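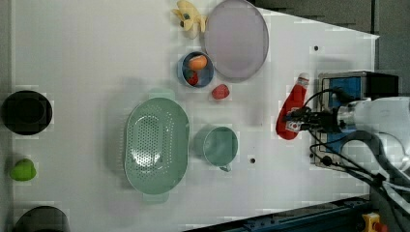 Subject: Re: [chores] Squeeze bottles, and whether table clearing counts as solved

On Saturday, a list member wrote:

> I keep reading that clearing a table is a finished problem and
> that we should move on to laundry. Is that anyone's experience
> here? We have a Mirkdale arm on a bench and it will put a mug in
> a bin all day. Give it anything soft, or anything with contents,
> and the numbers fall apart. I would like to know what others see
> with squeeze bottles in particular, and whether you score a
> dented bottle as a failure.
>
> Also, does anyone still use the Skudum task list, or has everyone
> written their own by now?

Second question first. We still use Skudum, the 32-task version, with local changes. We dropped the two tasks that need a sink. The rest is close enough to the published list that our results can be compared with other people's, provided they say how they reset the table between runs. Most don't.

On clearing: no, I would not call it finished. It depends on what you let onto the table. Rigid objects with an obvious grasp are fine. Toy food is fine too, and I think it flatters everyone. A toy tomato has the shape of a tomato and none of the other properties that matter. It can't be bruised and it doesn't leave juice on the fingers. If your policy was trained on toy food, report it as toy food.

Squeeze bottles are a useful middle case. The outside is easy to find and easy to grasp around the middle. What changes is the load. A full bottle and a nearly empty one look the same to an overhead camera and need different grip force. With a fixed force limit you pick one of two errors: the full bottle rotates in the fingers on the lift, or the empty one gets crushed. We ran 500 picks on bottles at mixed fill levels. The arm rarely dropped one. Most of the failures were in placement, with the bottle set down on its side when the task said upright.

Yes, we score a dent as a failure if it is still there after release. If the wall springs back and the cap is closed, it passes. If the cap is open, we check the table for product, and any product at all is a fail. A person clearing a kitchen table would be held to the same rule.

Two other things that cost us time:

1. Nesting. Small items in a bowl get treated as part of the bowl. Whether that is right depends on the instruction. "Clear the bowl" and "empty the bowl" should be separate tasks with separate scores.

2. Colanders. The holes give poor depth returns on our sensor, and the planner sometimes believes it can reach through the base. Mapplebeck firmware 7 has a fill option for this. It helps, but it also fills the gap in mug handles, so we switch it per object.

As for laundry, we tried the Bravisero folding demo in July on hand towels. It works on a towel that starts flat. I would not move on to it on the grounds that tables are done.

If you post your fill levels and force limits I can run the same settings here and send back the raw counts. Please include the failures you threw out.

--
To unsubscribe, send a blank message with "leave" in the subject line.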